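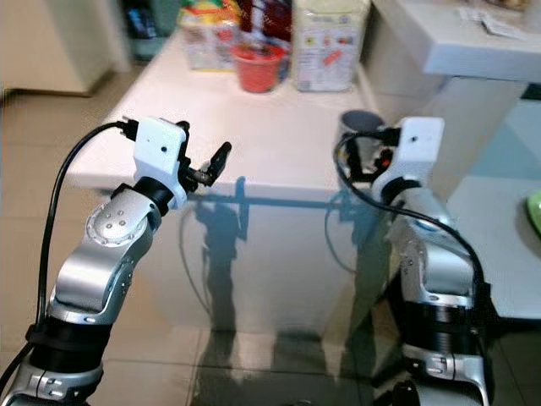
Vol. 15, No. 8

Aterine separates reader reviews by edition for school and library titles

Online bookseller Aterine has changed the way reader reviews are attached to book listings. Reviews of children's nonfiction and reference titles are now tied to a single edition, identified by ISBN, and no longer appear on every listing that shares a title and author. The change took effect in August for the school and library section of the store. Fiction and general adult titles are still handled the old way.

Under the previous arrangement, the store grouped editions into a single record called a work. A review written for any edition in the group was shown on all of them, and the star rating was an average for the whole group. This caused few problems for novels, where the text rarely changes between hardcover and paperback. It caused more for atlases, country guides and science readers, where a revised edition may have new maps, new chapters and a different grade range.

The grouping data comes from Metgate, which supplies catalog records to Aterine and to several smaller stores. Metgate matches editions on title, lead author and series name. Where a series was relaunched under the same name with different contents, the match was still made. A check by Aterine's catalog staff found 371 groups in the children's nonfiction section that joined books with substantially different text. These groups carried 1,031 reader reviews between them.

Ilse Bauerfeind, who manages catalog data at Aterine, said most of the errors were in geography and history series. "A review from the first edition would say the population figures were out of date, and it would be sitting under a book that had been revised twice," she said. "The publisher would write to us, and we had no field in the record that would let us fix it."

Each review now stores the ISBN of the copy that was bought or, if the reviewer did not buy from the store, the ISBN of the page where the review was entered. Older reviews were assigned by purchase record where one existed. Those with no purchase record have been moved to a separate tab marked "Other editions" and are left out of the star rating. Reviewers can sign in and assign their own reviews to an edition. Once assigned, a review can be moved one more time, after which a request has to go through customer support.
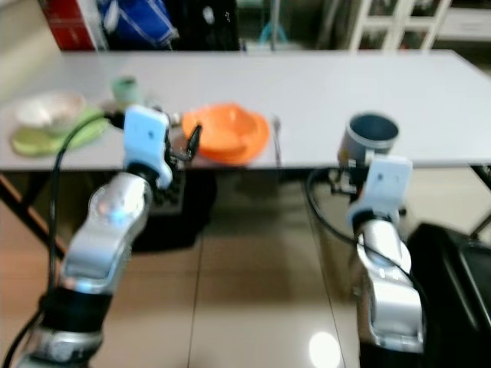

Orange bowl and plate on a white table, with a green plate and a cup to the left.

Professional reviews are treated differently. Notices licensed from review journals already carry an ISBN and have been attached to the matching edition only. Grade ranges quoted in those notices are now shown next to the publisher's own range. The two often disagree by a grade or more, and the store does not try to reconcile them.

Horgan, a publisher of classroom reference books, had asked for the change. Ásdís Skov, its sales director, said the company had begun adding the edition number to its titles to force Metgate to list them separately. That worked in the store but caused trouble for libraries, where the same book then turned up under two headings. Horgan will drop the practice with its next list. Titles already printed that way will keep their covers, and Skov said the catalog records for them would be corrected by hand.

One effect of the split is that many listings now show few reviews or none. A listing needs 8 reviews before a star rating is displayed, and a good number of backlist titles that used to meet that figure through the group no longer do. They show the text of the reviews without a rating. Bauerfeind said the threshold would stay where it is.

Review screening has not changed. Aterine uses software from Hiveo to hold back reviews that contain links, repeated text or contact details, and held reviews are read by staff before release. The Hiveo filter now also checks for ISBNs typed into the body of a review. If the number does not match the listing, the reviewer is asked which edition was meant - the review is not blocked.

Metgate said it is testing a stricter match that adds page count and year of publication. Stores that take its feed will be able to choose either rule. Stores that make no choice will stay on the current one. Publishers who want a group checked before then can send a list of ISBNs to Aterine's catalog desk in a plain spreadsheet, one edition per row. Requests are handled in the order received, and the desk closes to new lists at noon on the last working day of each month.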